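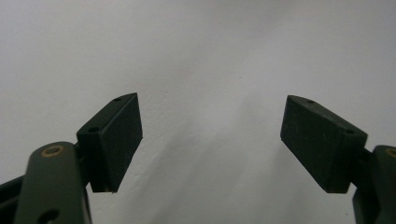 A white wall is the hardest thing in the building to get right, according to Honeylyn Tan, and she would take a slow painter who sands properly over a fast one who has to come back.

Interior Painter and Wall Repair (Kandico Residences)
Clullance Property Services
Full time, temporary with possible extension
Starts in April

About the job

Clullance is hiring painters to repair and repaint interior walls at Kandico Residences, a rental building with 312 apartments. Most of the work is in units between tenants. Some of it is in hallways, the mail room, the laundry rooms and the leasing office.

Nearly all the walls are painted drywall in the same flat white. There is no accent color, no wallpaper and very little trim beyond baseboards and door casings. Applicants who want decorative or specialty work should look elsewhere. The job is patching, sanding, priming and rolling, done the same way from one unit to the next.

You will work in a crew of two. Each crew gets a list of units in the morning and decides the order between them. Yulan Kang assigns the lists and does the final check on each unit before it goes back to the leasing office.

What you will do

Walk the unit with a work light before starting and mark anything that needs repair with painter's tape. Ceiling lights alone don't show enough on flat white, so the work light comes out for both the first look and the last one.

Remove nails, hooks, anchors and adhesive strips left by the previous tenant. Fill small holes with lightweight compound. Cut back and patch larger damage with mesh and joint compound, feathered wide enough that the edge can't be felt by hand.

Wash walls that have grease, smoke residue or crayon. Kitchens get washed whether they look like they need it or not.

Sand all patches and old roller ridges. Vacuum the dust and wipe down the wall before any primer goes on. Grit left in the paint is our most common reason for sending a crew back.

Spot prime patches and stains. Full prime where more than half of a wall has been repaired.

Cut in and roll. One coat over sound white paint is fine if it covers. Two coats over anything primed.

Take down outlet and switch covers before painting and put them back after. Do not paint around them. Covers that are cracked or already have paint on them get replaced from the stock in the supply room.

Clean up and leave the unit ready for the floor crew. Drop cloths, empty cans and tape go out with you the same day.

Write up each unit on the sheet: rooms painted, repairs made, paint used, anything you noticed that isn't a painting problem. Leaks, soft drywall and loose baseboard should be reported before they are covered up.

How we check the work

New painters ask about this at interviews, so it is written down here.

Yulan checks every wall twice. The first check is from the doorway in ordinary light, the way a tenant would see it. The second is close up, with the work light held against the wall so the beam runs across it. A patch that stands up from the surface, a sag in the paint or a hard roller edge will show as a shadow. Light roller texture is expected and passes. So do small specks that don't show from the doorway, within reason. Visible patch edges, missed sanding, flashing over unprimed compound and paint on outlets do not pass.

If a wall fails, the crew that painted it fixes it on the clock. Your pay is not reduced for a failed check. If the same problem keeps coming up, Yulan will work alongside you for a day and go over it.

Shadows from window frames and light fixtures fool people. If you are not sure whether you are looking at a stain, a dip in the wall or just a shadow, turn off the ceiling light and move the work light. Ask before you start cutting into anything.

Pay and hours

$900 per week before taxes, paid weekly. Start time is 8 a.m. There is a paid break in the morning and an unpaid half hour for lunch. We do not paint in the evening, and we do not ask for weekend work except after a flood or similar damage. Overtime is paid when it happens and has to be approved by Yulan first.

Painters who stay to the end of the contract receive an additional $200 toward tools or work clothes.

The contract runs through the summer turnover period. Two of the current painters started on a temporary contract and were kept on. We can't promise the same to everyone, and it depends mostly on how many units are left to do in the fall.

Tools and materials

We supply paint, primer, compound, mesh, sandpaper, roller covers, drop cloths, ladders, work lights and respirators. Sanding is done with Filtlow vacuum sanders, one to each crew. You will be shown how to change the filter and where the spares are kept. Change it when the suction drops and write the date on the used one before it goes in the bin.

Please bring your own cut-in brush, putty knives and work shoes. If you prefer your own roller frame and pole, that is fine too.

What we are looking for

Experience painting occupied or recently occupied homes. Paid work is preferred, but we will consider people who have done a lot of it on their own or with family.

Able to finish a drywall patch without help. We will ask you to do one.

Able to lift a full five-gallon bucket, climb a stepladder and work with your arms overhead for part of the day.

Comfortable working in an empty apartment with one other person for most of the shift.

Enough English to read the unit sheet and write short notes on it. Several people on the crews speak Tagalog or Spanish, and the safety sheets are available in both.

No driver's license is needed. The building is on a bus line, and there is parking behind the loading dock for anyone who drives.

Experience with skim coating is useful. A number of the older units on the Boychuk Street side had heavy texture that was removed years ago, and the walls there are uneven. If you have skim coated full rooms, say so in your application.

The trial patch

Applicants who get past the phone call are invited to the building for a short paid trial. You will be given a section of wall with a few nail holes and one larger hole. You patch it, go to lunch or go home, and come back when it is dry to sand, prime and paint. Nothing is timed. Bring the putty knives you are used to.

Honeylyn will be there to go over the contract and answer questions about pay. Yulan will look at the patch with you and tell you the same day whether we want to go ahead.

How to apply

Send a short message through the Clullance website, under Jobs, with the words "Kandico painter" in the subject line. Include:

Your name and phone number
The best time of day to call
Where you have painted before and for how long
Whether you have done skim coating
The earliest you could start

A resume is welcome but not required. Photos of past work are not needed. You can also leave the same information on paper at the Kandico leasing office, addressed to Honeylyn Tan.

If you already paint with someone and would like to be hired as a crew, apply separately and mention each other's names. We will try to schedule both trials together.

We call everyone who applies, including people we don't invite for a trial. Calls are usually made in the afternoon. The listing stays up until the positions are filled.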